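Unit 6: Running a learned policy in the simulator

Reading before class: Unit 5 notes on action spaces, and the readme in the Letilley repository.

6.1 What we are doing

Last unit we trained a small policy on recorded demonstrations. In this unit we run it closed loop. The policy gets an observation, returns an action, the simulator steps, and the policy gets the next observation. Errors made early on change what the policy sees later, so a low training loss tells you very little here.

The course data set, Jesuvness, has 3,661 episodes. Of these, 479 are held out. Do not train on the held-out episodes, even to check that your loader works. Use the small debug split for that.

6.2 The pieces

Letilley is the simulator wrapper. It loads a world file, steps the physics and renders the camera views.

Tam is the policy server. It loads a checkpoint and answers requests over a local socket. It keeps no memory of earlier requests unless you turn on the history option.

Lemetti is the logger. It writes every observation and action to disk with the step number. Start it first. If it starts after the simulator, the opening steps are missing and the replay tool will refuse the file.

6.3 Time steps

The physics step and the control step are different things. In our setup the physics runs ten steps for each control step. An episode ends when the task check passes or when the control step counter reaches 700. Count control steps when you report episode length. Mixing up the two counters was the most common mistake in last year's reports.

Tam returns a chunk of eight actions per request. You can play all eight before asking again, or play the first few and throw the rest away. Playing all eight is faster and gives smoother motion, but the arm reacts late when something slips. Start with four.

6.4 Checking observations

Before you blame the policy, check what it is being fed. Save the first observation of an episode and compare it with a training one:

Same image size and same color channel order.
Same camera order in the request.
Joint angles in radians, left arm first.
Gripper values scaled from 0 to 1.
Same normalization statistics as the checkpoint.

Swapped red and blue channels are easy to miss when most of a view is gray.

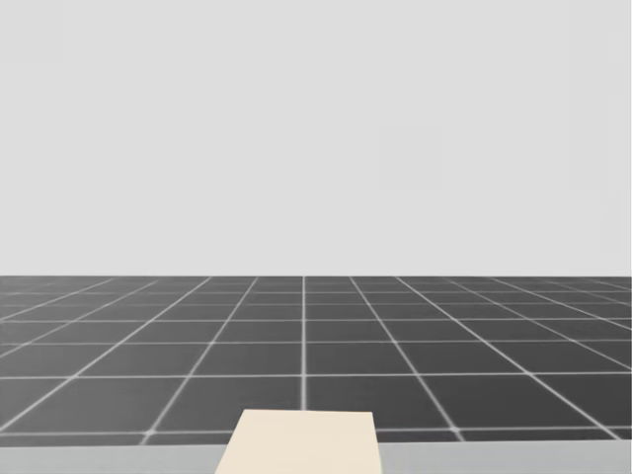

Views also differ in how much they tell the policy at a given step. If the arms are out of view, their position has to come from the joint angles or from another camera. Try masking one camera at a time by sending a constant image, and write down how the success rate changes. Keep the seeds the same between runs or the comparison means nothing.

6.5 Lab task

Train for 2,000 updates with the default settings, then run the policy on the held-out start states. Repeat with chunk lengths of one, four and eight. Hand in the Lemetti logs, one table of success rates and a half page on the failures you saw. Name the step where each failure began, which is often well before the step where the episode ended.

Logs are due before the November review session. Compress them first.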